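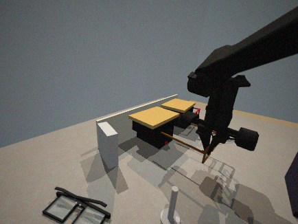

Arm over the tabletop, gripper down

So I finally have a new boss! Siyabonga Fourie takes over the Kekana depot this month, after 11 years running freight for Clokex, and I've already had two long coffees with him (well, he had tea). He wants to know every driver by name, which is going to take him a while – there are around 200 of us if you count the night crew.

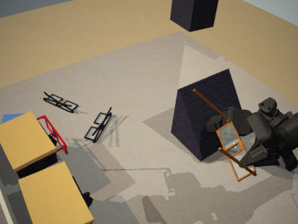

Gadimura, November

My old manager has gone off to Bultunix to do something with cold storage. We gave her a cake and a card with 33 signatures on it, and I think I signed it twice. I'm going to miss her, mostly because she answered her phone at 5 a.m. and never sounded mad about it.

Siyabonga's first change is the loading schedule. My slot moves to the afternoon, so I get to eat breakfast with my kids again – ask me in the spring if I still like it!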